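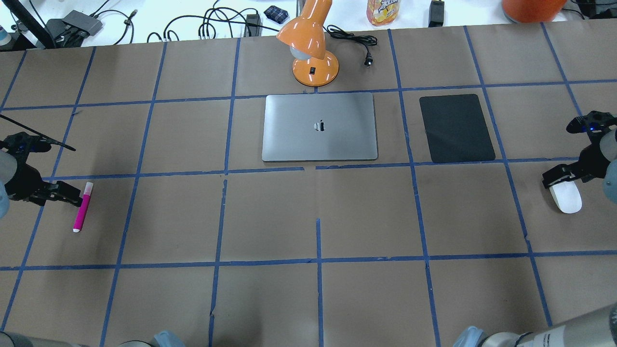

Photo: Malow build log, Toivonen Workshop, Prutenden, 2020-06-11

1/14
Malow has two arms now!! Both on the same table, both talking to the same computer, both reaching into the same workspace without (so far) trying to shake hands at full speed. Long thread, because I've been saving up notes since May and my bench neighbors have heard all of it already.

2/14
Quick catch-up for new people: Malow is my tabletop tidying robot. You dump ordinary desk stuff on a table, it picks things up and puts them where you asked. One arm could do a fair bit of that. Two arms can pass things across, and passing things across is the part I've wanted to do from day one.

3/14
The tape grid! Plain blue painter's tape, laid by hand, and you can tell. I started out with printed marker sheets and they kept sliding whenever an arm brushed them. Tape stays put. Now I can say "mouse, one square right of the laptop" and write the same thing in my notes, and I can put the object back in the same square for the next run.

4/14
Someone's going to ask if the robot reads the tape. Nope! The grid is for me. The arms work from their own coordinates and I use the squares to check whether they ended up where they said they would. If a gripper is meant to come down mid-square and it's sitting on a blue line, I know right away, no tape measure needed.

5/14
Test objects are whatever lives on a desk. The computer mouse is my favorite so far because it's slippery and rounded and there's no obvious good place to grab it. The orange lamp is mostly there as an obstacle, plus I love it. The shiny dome is a nice mean test for the vision code too, since highlights confuse it.

6/14
OK, wrist cameras, my favorite part of this whole rebuild. There's a small camera down by each gripper, looking out past the fingers. The head camera tells Malow roughly where something is, then the wrist view takes over for the last bit. I can watch the feed on my phone from across the room and I have lost entire evenings to it.
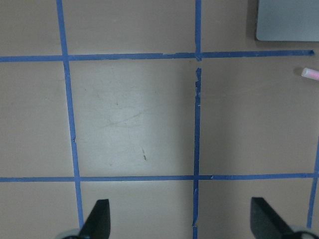

7/14
The first thing I learned from the wrist feeds is that you want both fingertips in view, always. My early mount sat too far forward and showed a gorgeous clear picture of the table with no fingers in it at all. Great for looking, terrible for grabbing. I moved it back and tilted it, and the code finally had something to line up against.

8/14
The second thing is light. Every scuff and bright patch on a tabletop looks huge from up close. The old software would spot a smudge, decide it was a very thin object, and go for it with total confidence. I now throw out anything that doesn't show up from two different angles. Simple fix, took me ages to think of it.

9/14
Calibration took 166 poses per arm. Move, stop, wait for the wobble to settle, grab a frame, repeat. I tried to get away with a lot fewer and the left arm was always a little off near the far corner of the table. With the full set it's good across the whole grid. Start it, go eat dinner, come back happy.

10/14
Big dumb mistake of the month: I had the right wrist joint zeroed 90 degrees off. Everything looked fine in the simulator because I'd made the same mistake there too. Then I asked for a side grasp and got a very stately downward poke. If your real robot and your simulated robot agree perfectly, go check that you didn't copy the same wrong number into both!

11/14
A few people asked about the joint controllers. They're Dralow boards, bought used, and I had to redo one connector. The thing I'd pass along is to label both ends of every cable before it goes on the arm. I labeled one end. Guess which end I needed.

12/14
For keeping the arms apart I went very low-tech. Each one has its own half of the table and there's a strip down the middle that only one arm may enter at a time. Whoever wants in has to ask for it, and the other one waits. It's slow and a bit polite-looking, like two people at a narrow door. I'm fine with slow while I'm standing next to it with my hand by the stop button.

13/14
Handoffs are next. Plan is for the left arm to set the object down in the shared strip, back out, and let the right arm come pick it up. After that I'd like to try a proper midair pass, gripper to gripper, with something soft first. If you've done this at home with hobby-size arms, please tell me how you decide when the first gripper should let go! I've got force readings from the fingers but they're noisy, and I go back and forth on whether to trust them or just use a timer.

14/14
Toivonen folks: the table's mine through the end of the evening slot, come over and bring small objects (no liquids, no glass, nothing you'd cry about). I'll clean up the calibration script and share it once I've taken out the parts where I yell at myself in the comments. Next thread will be handoffs, working or otherwise. Also, if anybody in Prutenden knows where to get wider blue tape, I'm nearly out.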